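Small talk at work, or how I learned to like the break room
Notes for the Visunside lunch session, 2025-10-27

Slide 1
Hi, thanks for coming, grab a sandwich if there are any left. (Wait for the door. It squeaks.)
I used to be awful at small talk. My first job was at Devance, and I ate lunch in my car for most of February. In February! With the heater going!

Slide 2
What got me out of the car was soup. Somebody asked what kind I had, I said lentil, and we talked for 15 minutes. I still think about that soup.
Ask the room: who has a go-to opener? Take 2 answers, then move on or we'll be here all day.

Slide 3
Stuff that works for me. Ask about the thing right in front of you, the mug, the shoes, the weird sandwich. Ask a second question before you tell your own story (I'm still bad at this one). And it's fine to leave! "Well, I'm going to get back to it" has never hurt anyone's feelings, as far as I know.

Slide 4
Office with 25 people in it, you'll run into everyone. When I moved to Ganness there were 4,000 of us on one campus and I had to start over with strangers in every elevator. Tell the elevator story, short version.

Slide 5
Talking about what's on the table. Let people look for a second.

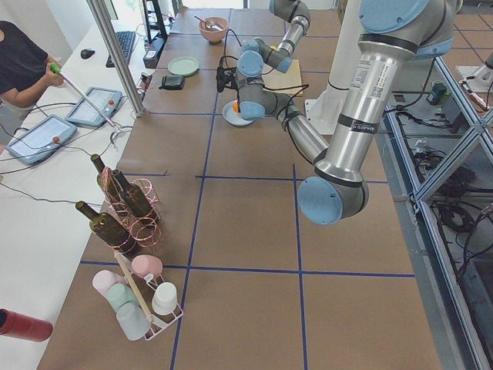 Orange ball on a small white plate, robot arm above.
Ask: what would you say first to the person standing next to you? Let them try it in pairs, and walk around while they do.

Slide 6
Questions. If it's quiet, ask what they had for lunch.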